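Raluca Grecu opened Koltora, her consignment shop, with 11 racks and a borrowed steamer, and she still lights up when a good coat comes through the door. "I love it every time," she says. "Somebody wore this and took care of it!"

April is her busiest month — more than 206 pieces came in this year, mostly spring jackets and kids' shoes.

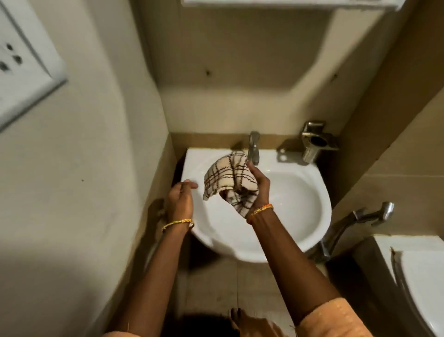
Pricing is the part Raluca enjoys most. She checks zippers first, then hems, then collars, and she'll happily talk you through all of it. Household linens get the same care, and a cream towel with a brown plaid like the one over the washbasin would go on her two-dollar shelf. "Plaid goes so fast," she says. "I can't keep it in!"

Drop-offs are welcome until 2 p.m.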